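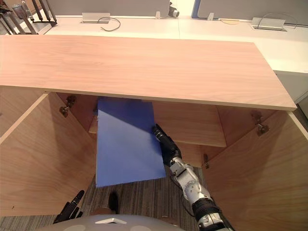 Renato Villalba wrote to us in November that he had the whole reading list typed in before he noticed the award years were off by one, and could we please put the bit about years nearer the front. So we have, Renato, and thank you! If you are setting up Lendska for a children's room for the first time, please read the next few lines before you type anything at all.

Section 3. Setting up your award book lists

Lendska keeps award books in their own lists, apart from the main catalog, so that a parent or teacher can ask for "all the picture book winners you have" and get a tidy page back. You can have as many lists as you like. Most branches start with one and add more as they get comfortable, and that is a perfectly good way to go about it.

Before you begin

Decide which year you will use. Many prizes are given early in one year to books that came out the year before, and a list that mixes the two will sort in a very odd order. We suggest the year the award was given, which matches the sticker on most covers. Whichever you pick, write it in the Notes box at the top of the list, so the person who takes over from you will know.

Making a list

1. From the Home page, choose Lists, then New List.
2. Type a name. Short names print best on spine labels (Bedbridge used "Medal Books" for theirs and it fits nicely).
3. Under Year Means, choose Award Given or Book Published.
4. Choose Save. The list will be empty for now.

Note: You can change the name of a list any time you want, but Year Means is locked once the first title goes in. To change it after that, you have to make a new list and move the titles across.

Adding titles

5. Open your list and choose Add Title.
6. Scan the barcode, or type the first few words of the title and pick the right edition. Watch out for paperback reprints here, as they often carry a later date.
7. Mark the book as Winner or Honor.
8. Type the award year, even if Lendska has filled one in for you. It is only guessing from the record.
9. Choose Save and Add Another, and carry on down your pile.

A single list holds up to 200 titles. If yours is longer, split it by decade and tick Show Together on each part, and your readers will see one long page.

Caution: Removing a title from a list is harmless. Deleting a title from inside a list takes it out of the catalog too, along with its loan history. Deleted titles stay in the Holding Folder for 90 days, and Sólveig Mikkelsen on our help desk can walk you through getting them back.

Printing the list for families

10. Choose Print, then Booklet or Single Sheet.
11. Tick Show Shelf Mark if you would like readers to find the books on their own.

Updated 18 Feb 2020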